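4.2 The open day as an evaluation setting

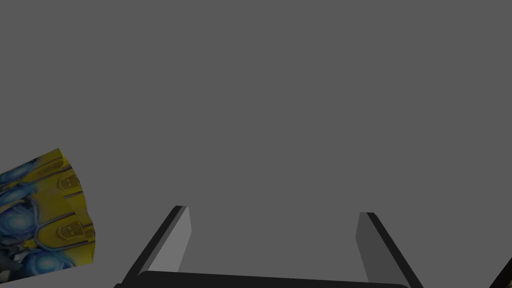
Figure 3. Simulated wrist view shown to visitors at the Ivora open day, with the gripper open and a patterned object at the left.

Rupert Camenzind objected, on reading an early draft, that an open day is a party with a sign-in sheet and should be reported as one. We have kept the section and taken the sign-in sheet seriously. It lists 257 visitors, of whom 200 agreed to have their sessions logged. The remainder were free to watch, eat the pastries, and offer advice, and the advice was plentiful.

The demonstration took place at Ivora on 4 November 2023. Two stations were set up in the main hall. At the first, the Bustotano controller ran in simulation, with the rendered wrist view of Figure 3 projected on the wall. At the second, the same controller drove a physical arm behind a waist-high barrier. Visitors chose an object by name from a short menu, pressed a start button, and were asked to say out loud what they thought the robot would do next. Their predictions were written down by hand on cards, because the speech recorder picked up mostly the coffee machine.

We had expected the physical arm to draw the crowd, and for the first hour it did. After that the line at the simulated station was longer. Our preferred explanation is that people can follow a grasp more easily from the wrist, where the fingers stay put and the world does the moving. A less flattering explanation is that the simulated station had chairs. We did not control for chairs.

The wrist view itself drew comments we should have seen coming. The background in our renderer is a plain gray with no texture or shadow, a choice made in May to save rendering time and never revisited. Several visitors could not tell whether the gripper was far above the surface or nearly on it, and said so. The controller has depth input and does not share this problem. The people watching it had only the projection, and their predictions about when the fingers would close were poor – poor enough that we dropped timing from the analysis and kept only the question of which object the gripper would approach.

Objects near the side of the view caused a second kind of trouble. When the requested object was only partly visible, visitors tended to assume the robot had missed it and would wander off. The Bustotano policy usually turns toward such objects after a short pause, during which it appears to be thinking and is in fact waiting for the planner. Rahel Eberhard suggested shortening the pause. We shortened it over lunch, and the afternoon visitors then complained that the arm was abrupt.

Sessions at both stations were capped at 2000 control steps. Most ended well before the cap, either with a grasp or with a visitor pressing the stop button to see whether it worked. It did. We excluded these stops from the success counts and report them separately under the heading Haslinger, after the room in which we argued over what to call them.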